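I have been going to the same evening handwriting class since February, and I would like it noted that my handwriting is worse.

The class meets above a tile showroom in Warnangate and is taught by Shu-fen Hsueh, a retired sign painter with forearms like a baker's. I signed up after my sister sent back a birthday card with a sticky note on it asking who had died. She had read "have a lovely day" as something else. We never settled on what.

My theory going in was that bad handwriting is a speed problem. Slow down, the letters come out fine. Shu-fen let me hold this theory for one evening. Then she had me write the word "minimum" as slowly as I could stand, and what I got was a very careful picture of a fence.

So we started over, from the lowercase i. Do you know how long a grown man can spend on the lowercase i? I had assumed it was the easy one. There is a stroke in, a stroke down, and a stroke out, and mine all lean in different directions like people waiting for a late bus. Shu-fen wants a page of 100 before she'll look at them. She circles the good ones in pencil. My first page came back with 3 circles, and I'm fairly sure one was charity, given how faint it was.

The other students are a problem. Jordan Inskip joined the same night I did and already writes like the menu at a restaurant I can't afford. Kai-wen Fang is left-handed, which I'd counted on as a source of company in suffering, but no. He turned his paper sideways, frowned at it for a minute, and was off. I sit at the back with Siu-fong Lau, who comes mainly for the snacks and whose capital G looks like a dropped pretzel. We get along very well.

Then there's the matter of equipment. I am the kind of person who meets any difficulty by shopping, and by the second month I owned 21 pens. A few of them are lovely. One, a Plokau fountain pen with a nib as fine as a cat's whisker, drew blood. I also bought a Jidetti practice pad, which has slanted guide lines printed on it to show you exactly how far off you are, in case you'd been sleeping too well.

Shu-fen looked over the collection and asked which one I used for the grocery list. I said a marker, the fat kind, whatever's in the kitchen drawer. She said to bring that.

I have to admit the marker is better. You can't fuss with it. A fat black line doesn't care about your thin upstrokes and your thick downstrokes, it's all thick, and the only thing left to get right is the shape. I did a page of i's and got 6 circles. I did "minimum" again and Siu-fong could read it from across the room, though she did know what it was going to be.

At home the progress is harder to see. I wrote a check to the plumber last week and he called to ask me to read it to him over the phone. My signature, which I've had since I was fifteen and designed to look like a rock star's, is apparently beyond saving, and Shu-fen says to leave it alone, like an old shed.

We start joined-up letters next month. I've been warned about the r. Jordan is already on to the r, naturally, and says it's "kind of fun once it clicks," and I've moved my chair a bit farther back.

The fountain pens are in a shoebox. If anyone wants the Plokau, come and get it, bring a Band-Aid.

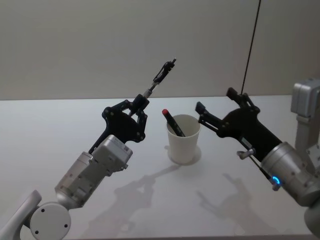

One marker, one paper cup.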